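Grorum Dressing Table with Oval Mirror: two months in

I went back and forth on this vanity for most of a spring. I had the tab open, closed it, opened it again, measured the wall, decided it was too fancy for me, and then one night after dinner I just ordered it. So if you're in the same spot, going back to the listing and reading reviews with a tape measure in your hand, this one is for you. I love it. I have some complaints too, and I'll get to those, but I want to be clear up front that I'd buy it again.

The piece is the white dressing table from Grorum, the one with the curved legs and the carved oval mirror. I got it through the Tudonus store out in Tostville, where they had one set up on the floor in September, and I'd really encourage you to see it in person if you can get to a store that carries it. The photos online make the white look cooler than it is. In my room, with light from one side in the morning and a lamp in the evening, it comes across as a soft, friendly white that sits well next to other white things without matching them exactly.

Delivery and unpacking

It came in 2 boxes, one for the table and one for the mirror. The mirror box is the one to be careful with. It's awkward more than heavy, and the only real hand hold was on the long side, so I walked it upstairs sideways like a crab. Everything inside was wrapped well. The scrollwork had its own foam pieces cut to the shape of the carving, which I was happy to see, as I've had picture frames arrive with the fancy corners knocked right off.

No damage on mine, apart from a rub mark on the back edge of the tabletop that faces the wall. I never bothered to report it.

Putting it together

The table top, apron and drawers come as one unit, already built. You attach the legs, stand it up, and then add the mirror at the back. The legs go on with a bolt and a washer each, and the wrench is in the bag. Do this on a blanket! I did it on the bare floor for the first leg and spent the whole time worrying about the finish.

My one piece of advice about the legs is to leave all the bolts a little slack until every leg is on, and only then go around and tighten them. I tightened my first one all the way and the table stood with a slight rock to it. I thought the floor was off. I loosened everything, pushed down on the top, tightened again in a criss-cross order, and the rock was gone.

The mirror is where I slowed down. It bolts to the back of the table through a pair of uprights, and you want the oval standing straight before you commit, since a tilted oval is somehow much more annoying than a tilted rectangle. The instructions have a drawing for this step and no words at all. I ended up setting a small level on the tabletop and then stepping back to the door to judge the mirror by eye. The whole build took me an evening, with a break for a sandwich, and I wasn't rushing.

The carving

Okay, this is the part I was nervous about. Carved furniture at this kind of price can look like frosting — thick, blurry, everything rounded off. I've seen plenty of it. The scrolls on this one have proper edges, and there's enough depth that they throw little shadows when the lamp is on. The detail around the mirror is the prettiest part, and it's the bit you look at every day, so I'm glad that's where the effort went.

The front apron has scrollwork too, and the legs have that nice swoop, out at the top and back in toward the foot. I bump my shin on the left one now and then. It's curvy furniture, it takes up a bit more room than the footprint says, and you learn where it is.

Dusting is the price you pay. Flat furniture takes one swipe. With this I use a soft paintbrush, the cheap kind from the hardware aisle, and run it along the scrolls before I wipe the top with a damp cloth. Once a week seems to be enough. If you skip it for a month the dust settles into the curls and you'll need cotton swabs, and I say that as a person who skipped it for a month.

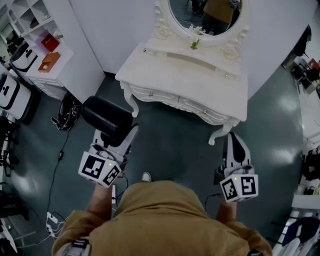 The drawers are better than I expected. They have small round silver knobs, simple ones, and I think that was the right choice with so much going on elsewhere. They slide on wood runners with no soft close or anything modern, and at first they squeaked like mad. I rubbed a stub of candle along the runners and that took care of it. Lipsticks stand up in them if you lay them down first and stop trying to make them stand, ha. Brushes, hair ties, a sewing kit, chargers and my good scissors all live in there now, and I can get them shut.

They are not deep, though. A full-size hair dryer will not go in. Mine hangs on a hook by the closet, same as before. If you want to put a lot of bulky stuff away, look at something with a proper chest underneath, or do what I did and put some shelving nearby for the overflow.

That has worked out so well that I'd suggest it to anyone with the space. I keep a white cubby unit to the side with drawers along the bottom, and the two pieces get along nicely even though one is plain as toast and the other looks like it came from a ballet set. The bigger things go in the cubbies, the little things go in the vanity, and the tabletop stays mostly clear. A couple of bright boxes on the shelves keep it from feeling like a dentist's office. I like red and orange against all that white, and it makes the corner look like a person lives there.

Tabletop and finish

The top is flat all the way across, with no lip and no inset glass, and I'm grateful for it. I had an older vanity with a glass insert and powder got under the edge constantly. With this you wipe straight off the side into your hand and you're done. There's room for a tray, a lamp and whatever I'm using that morning, and at the foot of the mirror I have a small pale green ornament that looks so right there you'd think it came with the set. (It didn't. The table comes with nothing but a wrench.)

The finish has held up well so far. I've spilled foundation on it, and nail polish remover once, which I caught fast. The foundation came up with dish soap. The remover left a slightly duller patch the size of a dime that you can only find if you get down at eye level and hunt for it. Use a coaster for hot drinks. I put a mug of tea down without one and got a faint ring that went away by the next day, but my stomach dropped when I saw it.

The mirror

Lovely. It's a clear, true reflection with no wobble in it, which was my big fear after a cheap wall mirror that made everybody look seasick. The oval is tall enough that I can use it sitting for makeup and standing for a quick check of what I've got on, though standing I do have to take a step or two back. It's fixed in place and doesn't tilt. I thought that would bother me and it hasn't, but if you're very short or very tall, try it in the store first.

It shakes a little if you shut a drawer hard. I checked the bolts and they were tight, so I think that's simply what happens when you put a mirror on uprights on the back of a small table. Pushing the whole thing up close to the wall helped. I also put felt dots behind the frame, which you can get in a pack of 14 for next to nothing, and I used 3 of them.

How it compares

Before this I tried the Shboul vanity, a much plainer one with a square folding mirror. It's a good table. The drawers are deeper and the mirror folds down flat, so you get a desk out of it when you need one. If you work in your bedroom or you're short on floor, it may be the smarter pick. But I never once walked past it and felt pleased, and I do that with the Grorum every single day. I'd wanted a dressing table like this since I was small, and having one as a grown-up with bills has been pure fun.

I'd also say don't be scared off by the style. I thought it would need a whole room to go with it, with drapes and a chandelier and so on. Mine is in a plain room with plain white walls and an ordinary gray-green floor, and it looks great there. The simple background gives the curves something to show up against.

A few odds and ends

The feet are bare wood under the paint, so put pads on them if your floor scratches. The pads in the bag were thin and one came off the first time I slid the table.

There's no stool included. Check the seat height before you buy one separately, as the apron comes down lower than you'd think and a tall stool will have your knees knocking against the drawers. I returned my first one.

The smell from the paint was noticeable when I opened the box and had gone after a few days with the window up.

If you order through Tudonus, ask them to check that the leg hardware bag is in with the table and not in with the mirror. Mine was in the mirror box, taped to the underside of a flap, and I had everything laid out on the floor before I found it.

My score is 9 out of 10, with the point off for the shallow drawers. I'm looking at the matching nightstand next, and I'll add a note here if I end up getting it.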